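LED Lighting for Workrooms and Benches: Frequently Asked Questions

These answers cover the Drako and Jimura fixtures stocked by Tsakiris Lighting Supply. They apply to indoor use at normal room temperature. For outdoor or wet locations, see the separate guide.

What does the CRI number on the box mean?

CRI stands for color rendering index. It compares how a set of standard color samples look under the lamp with how they look under a reference source of the same color temperature. The maximum is 100. The general figure, Ra, is an average of eight pale samples and says little about strong reds. A lamp can have a fair Ra and still make red wire insulation look brown. Check the R9 value if red matters to the work. Our older Drako strip is rated Ra 77, which is adequate for a corridor or a storeroom but poor for paint matching, sewing or inspection.

Is a higher color temperature brighter?

No. Color temperature, given in kelvin, describes whether the light looks warm or cool. Brightness is given in lumens. A 5000 K panel may seem brighter than a 3000 K panel of equal output, but a meter will show little difference.

What is the difference between lumens and lux?

Lumens measure the total light leaving the fixture. Lux measures the light arriving on a surface, in lumens per square meter. Two identical fixtures produce different lux readings if one hangs higher. Always take the reading at the height of the work, with the meter flat and facing up. Stand back while it settles, as a person leaning over the sensor will lower the result.

How much light do I need on a bench?

It depends on the task. General assembly can be done at moderate levels, and fine soldering or hand stitching needs more. In our own test room, one Jimura panel over a bench gave 1,154 lux directly below the fixture, read with a Nultetti handheld meter. The level dropped toward both ends of the bench. For long benches, two smaller fixtures give more even light than one large one.

Do the fixtures need to warm up before I measure?

Yes. LEDs light at once, but output falls slightly as the chips and driver reach working temperature. Leave the fixture on for 15 minutes before taking a reading, and longer if it has been stored in an unheated space. Readings taken right after switch-on will be a little high.

Why do I see banding in video from my phone?

Mains power in the US runs at 60 Hz. A simple driver lets some ripple through at twice that rate. The eye usually does not notice, but a camera shutter that is out of step with it will record dark bands. Set the shutter to 1/60 or 1/120 of a second. If the bands remain, the cause is most likely a dimmer that switches the LEDs on and off at its own rate. Test again at full output.

Which dimmers are compatible?

Use a trailing-edge dimmer rated for LED loads. Older leading-edge dimmers made for incandescent bulbs may buzz, flicker or fail to dim below the middle of the range. Drako fixtures with a suffix of N on the label are not dimmable and must not be connected to a dimmer of any type, even one left at full – the driver can overheat. Jimura panels use a low-voltage control pair, which must be kept separate from the mains wiring as your local code requires.

Can I mix fixtures from different batches?

You can, but small differences in tint are likely. The batch code is printed next to the rating label. If several fixtures will be visible at once, order them together and ask for a single batch. If you must mix, place the odd one at the end of a row.

How do I reduce glare?

Move the fixture before you dim it. Glare on a work surface is a matter of angle: the lamp, the surface and the eye line up so that the lamp is reflected straight back. A fixture placed to the side, or slightly in front of the user, usually solves the problem. A diffuser also helps, at the cost of some output. Matte work surfaces are easier to light than glossy ones.

Does the color of the room affect the light?

Yes. Walls, ceilings and large pieces of furniture reflect light back onto the work, and that light takes on their color. A green wall close to a bench adds a green cast that no lamp specification will show. White, gray and pale neutral finishes are the safest choice. Fabric is acceptable, though folds produce soft shadows. Polished metal behaves differently and reflects the colors of whatever is near it.

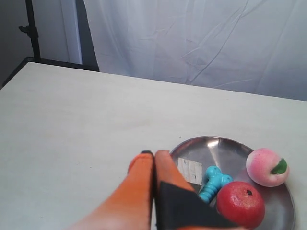
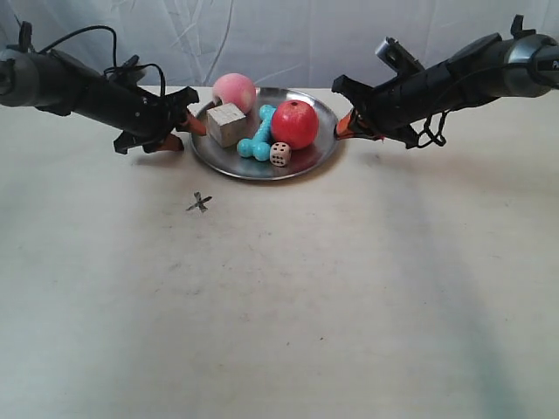
White fabric behind a pale tabletop, and a stainless-steel plate with faint pink, cyan and red smudges from the objects on it.

How should I clean the diffuser?

Switch off and let the fixture cool. Wipe with a soft cloth dampened in water with a drop of dish soap, then dry with a second cloth. Do not use alcohol, ammonia or abrasive pads. Acrylic covers scratch easily, and solvent can cause fine cracks that show up weeks later.

How long will the LEDs last?

The rated life is the point at which output has fallen to 70 percent of the original level, which the data sheet lists as L70. It is not the point of failure. Heat shortens it. Leave the clearance shown in the installation sheet above and to both sides of the fixture, and do not cover the vents. In most returns we inspect, the driver has failed and the LEDs are still good.

Can I replace the driver myself?

On Jimura panels the driver is external and can be replaced by a qualified electrician. Match the output current exactly. Drako strips are sealed and have to be replaced as a unit.

What do I need for a warranty claim?

Send the model number, the batch code, proof of purchase and a short note on the fault. State whether a dimmer was in the circuit. Meters are covered by Nultetti under separate terms – see the card in the case.

15 shares | 0 comments

Contact | Shipping and Returns | Data Sheets
© Tsakiris Lighting Supply. All rights reserved.
Back to top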